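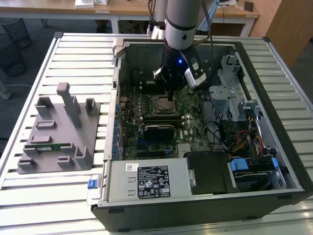
Desktop tower with the side panel off, robot arm over the motherboard.

Storage and handling of HRP conjugates in routine ELISA
Speaker notes, Citlali Aguirre
Hulme assay group, methods session, 3rd June

Slide 1. Title
Give name and group. Thank Apolinar Galindo for the plate data. State scope: horseradish peroxidase conjugates only. Alkaline phosphatase will be taken in questions if anyone asks.

Slide 2. Why the conjugate
Sandwich ELISA, standard layout: capture antibody, block, sample, detection antibody, conjugate, TMB, stop. When signal falls between runs, most users remake the standard curve first. Check the conjugate before that. It is the reagent most often stored wrongly, and it is used at the highest dilution, so a small loss of enzyme activity shows up at the top of the curve.
Do not read the layout aloud. The audience has it on the handout.

Slide 3. Two ways to lose activity
First, loss of enzyme. Peroxidase is inhibited by sodium azide. Many unconjugated antibodies are shipped with azide as a preservative, and people carry the same diluent over to the conjugate step by habit. Even a wash buffer made up with azide will reduce signal.
Second, loss of binding. Repeated freezing and thawing causes aggregation. Aggregates raise background in the blank wells and lower specific signal. The two faults look different on the plate: azide lowers everything, aggregation lifts the bottom and pulls down the top.
Pause for the plate map.

Slide 4. Temperature
Liquid conjugate without glycerol: refrigerate, do not freeze unless the supplier says so.
Conjugate in 50 percent glycerol: minus 20, stays liquid, draw directly from the vial. Use a freezer without a defrost cycle.
Lyophilized conjugate: keep sealed until needed. Let the vial come to room temperature before opening. Reconstitute with the stated volume, let stand, swirl. Do not vortex.
Mention that the Tillis conjugate comes in both liquid and lyophilized form with the same label color. Read the catalog suffix.

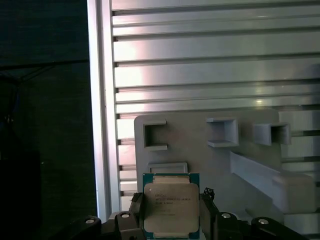 Gripper holding a processor.

Slide 5. Aliquots
Aliquot on the day of receipt. Low-bind tubes. Smallest useful volume is 20 microliters; below that, loss to the tube wall matters and evaporation changes the concentration. Label with lot, date and initials. One aliquot, one day. Do not return leftovers to stock.
Protect from light. Amber tubes or a foil-wrapped box are both fine.

Slide 6. Working dilution
Make it fresh. Working dilution should not be kept overnight, even cold. At high dilution the protein concentration is too low to protect the enzyme, so the diluent needs carrier protein. We use Esance diluent, which contains BSA and no azide. Casein also works. Milk powder contains biotin and should be kept away from streptavidin conjugates.
Prepare in two steps if the final dilution is greater than 1 to 500. A single large step from a viscous glycerol stock is the largest pipetting error in the method. Wipe the outside of the tip. Aspirate slowly.

Slide 7. Data
Left panel: eight-point curve, fresh aliquot. Right panel: same lot after repeated freezing. Say that both plates were run by the same operator with the same lot of TMB. Washing was done on the Giden washer, same program.
Point to the blank wells first, then the top standard. The middle of the curve moves least, which is why controls placed only at mid range will pass on a bad conjugate.
Galindo repeated this in February with a second lot. The shape was the same. Those plates are not shown.

Slide 8. Acceptance check
For each new lot, and for any aliquot of doubtful history:
Run old and new side by side on one plate.
Include a high control, a low control and blanks, each in triplicate.
Compare blanks before anything else.
Titrate again if the top standard has shifted. Do not extend the TMB time to recover signal.
Record the result against the lot number.

Slide 9. Questions
Likely: can thimerosal replace azide? It is tolerated better by peroxidase, but check local disposal rules. ProClin is the usual choice.
Likely: can a cloudy conjugate be rescued? Spin it cold, take the supernatant, titrate it. Treat the result as a new lot with unknown concentration.
If there is time, go back to slide 3 and show the azide plate again.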